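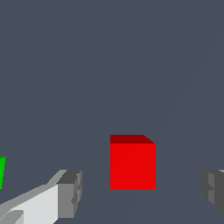
Trade > Site Visits > Color and Coatings

The pigment plant at Loltonum opens its doors to outside technicians each July, and I went for the morning session, which began at 8:30 with a safety briefing and ended at the loading dock. The plant makes iron oxide and organic pigments for masonry paint. Most of the talk concerned reds, and how much of what we call a shade depends on the angle of the surface. A cube in one saturated red shows it well enough: bright on the large face, deep maroon on the narrow one above. A buyer who matches a sample to the wrong face will reject a good batch.

Manouchehr Vahidi, the shift chemist, led our group of 14. We started at the dispersion line, where the Vekolar bead mills run in pairs. Each batch passes through 4 times. Fineness is checked with a draw-down gauge after the second pass and again after the last. The mill room is loud and the explanations were hard to follow without a headset, so collect one at the gate.

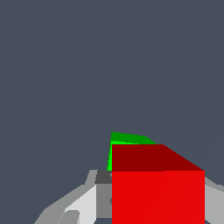

Red cube, front and top faces, against slate gray.

The color lab was the better half of the visit. Panels are read with a spectrophotometer, then judged by eye in a light booth with neutral gray walls. Vahidi rejected two panels while we watched — both passed on the instrument and both looked too blue under the warm lamp. The lab keeps 3,233 reference panels in flat drawers, filed by pigment code. The oldest come from the Dellon works and have yellowed at the edges.
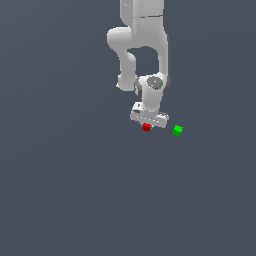
White arm with two small colored cubes, plain background.

Packing was brief. Powder goes into paper sacks, paste into steel drums, and retained samples are held for 19 months. I asked about dust extraction and was referred to the Pană building, which was not on the route.

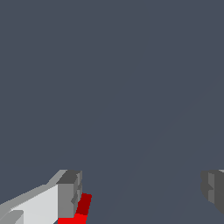
Parking is on the east side and fills before the briefing. Closed shoes are required, and the plant does not lend them. The handout lists the pigment codes but omits the lamp types used in the booth — write those down in the lab.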